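Home > Kitchen Advice > Fruit and Vegetables
Shares 63

Storing and Packing Summer Fruit

Tirthorpe Household Advisory Service provides the following guidance to residents who buy fruit in quantity during the warmer months. It applies to home kitchens, shared kitchens and small community pantries.

Sort fruit as soon as it comes into the house. Whole, unmarked fruit may be kept together in a ventilated basket on the bench. Bruised pieces should be set aside and eaten first. Grapes are best left unwashed on the stem until required, then rinsed in a colander under cold running water.

Drawstring bags are suitable for single pieces of fruit and for lunches. Open the mouth of the bag fully before filling it, lower the fruit in by hand, and draw the cord only until the opening closes. A bag that is pulled tight around soft fruit will mark the skin.

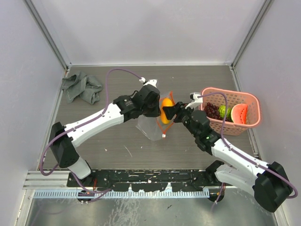

Clear bag with an orange drawstring; grapes and melon in a mesh basket.

Mangoes that are still firm should be left at room temperature, out of direct sun, and moved to the refrigerator once they give slightly under the thumb. Lemons keep well in the crisper.

Cut watermelon must be refrigerated. Wrap the exposed flesh or place the wedge in a lidded container, and do not return it to a basket with whole fruit for storage. Wash the rind before cutting, and use a clean board.

Plastic mesh baskets should be washed weekly in warm soapy water. A soft brush will clear the perforations. Allow the basket to drain upside down on the rack and dry it completely before refilling. For a household basket, a load of 600 grams of grapes is sufficient; deeper layers crush the fruit at the bottom.

Guidance prepared by Josiane Rolland and reviewed by Hưng Phùng. Revised November.

Filed under: Food Storage, Fresh Produce, Colour and Ripeness
20 comments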